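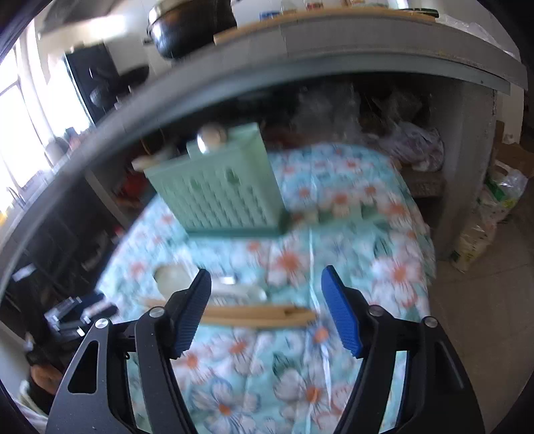 Trimthorpe Gripper Users — Upkeep and Repair

Right jaw lags the left when opening, hand-held gripper

Asked by Shuzhen Zheng

I look after two of the hand-held grippers with the black linkage jaws and the ribbed blue finger pads. On one of them the right jaw has started to lag. Squeeze and release, and the left side goes to full open right away while the right stops short, then catches up with a small click. Closing is fine. It gets used on kitchen utensils at a table, nothing heavy, mostly spoons and wooden tongs.

I wiped down the pads and blew out the linkage with a hand pump. No change. The pivot pins look OK to me but I haven't pulled any. Is this a spring, or is it the pins? I would like to avoid taking the whole thing apart if I can. It is needed again Monday.

Answer 1 (accepted)

Check the pins before you touch the spring. A weak spring on ours slowed both jaws, and you only have one side doing it.

Take the trigger load off first so the jaws hang free. Then hold the body still and move the right jaw by hand, slowly, through its whole travel. If you feel a tight spot at the same place each time, it is a pivot. Do the left side too so you know what normal feels like.

If there is a tight spot, take out the pin nearest the pad and try again. Still tight, put it back and do the next one. Keep the pins in order on a piece of tape. When you find the bad one, wipe the pin and the bore with alcohol on a lint-free swab and look at the pin under a lamp. A dull ring means it has been rubbing. I replace those. Polishing got me nearly 100 more cycles once and then the click came back.

Put it together dry, or with a very small amount of dry PTFE lube. No oil. Oil picks up flour and crumbs and you will be back where you started.

Last thing, go easy when you tighten up. The links have to swing under their own weight. If you over-tighten one side you get the same lag you have now, and I would ask whether anybody changed a pad recently and snugged things up while they were in there.
— Aiguo Guo

Comment from Shuzhen Zheng: The pads were changed in December, so that could be it. Backed the outer right pivot off a quarter turn and the click is gone. It still feels a little rough halfway, so I will pull that pin this weekend. Thanks.

Answer 2

Had this on a Druller and it was the spring. Just swap it, they're cheap.
— jia_bench

Comment from Aiguo Guo: The Druller has a separate spring for each jaw, so one side can go by itself. I don't think this one is built that way.

Answer 3

Also look at the pad. If it was pushed on crooked the back edge can rub the link and hold the jaw up. I check ours every 50 cycles, probably more than needed.
— nulel26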